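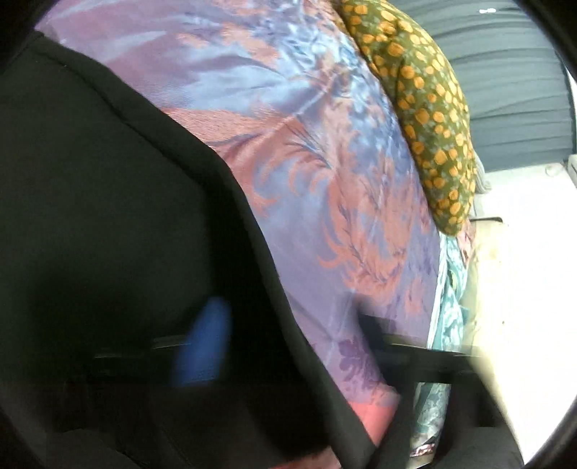
Washing a Big Comforter at Home Without Ruining It

I put off washing our big comforter for most of last winter, and I'm a little ashamed to say so, because once I finally got going it was an easy enough job. Most of the time goes to waiting around for it to dry, so pick a day when you have other things to do in the house anyway.

Start with the care tag. If it says dry clean only, believe it, especially with silk or anything with beading. Most of the shiny satin kinds sold these days are polyester and will take a cool, gentle wash very nicely, but they snag if you look at them wrong, so take off your rings and zip up anything else going in the drum. (Better yet, put nothing else in the drum!)

Look over the seams next. Any little gap you find now will be a big gap later, and picking wet stuffing out of a washing machine is a miserable way to spend an evening. A few stitches by hand will do, and they don't have to be pretty.

Now, size. You should be able to slide your hand in easily between the comforter and the side of the drum. If you have to shove, it's too much, and you want the laundromat. I take our king size down to the one in Trorwood, where the big front loaders are, and I bring a book and a thermos and rather enjoy myself.

Use less soap than you think. I use 3 tablespoons of mild liquid for a full-size comforter and always run a second rinse, and even so I sometimes see suds at the end and rinse again. Skip the fabric softener altogether, it leaves a film on satin and makes the filling clump.

For drying, low heat and patience. Toss in a couple of clean tennis balls tied up in old socks and stop the dryer every 30 minutes to pull the comforter out, shake it hard, and turn it over. The corners are always the last to dry. Pinch them, and if they feel cool or lumpy, back it goes. When you're sure it's done, hang it over a door or a railing for the rest of the day before you fold it up. Damp filling goes sour in a closet and then you're back at the beginning.

For spots between washes, push the filling away from the stain with your fingers and dab just the cover with a white cloth and a drop of dish soap in cool water. Dab, don't scrub, or the shine goes dull in that one place and stays that way.

Store it in a cotton bag or an old pillowcase if it will fit. I bring ours out to air every April whether it needs it or not.

Posted 21/01/2024 in Laundry and Linens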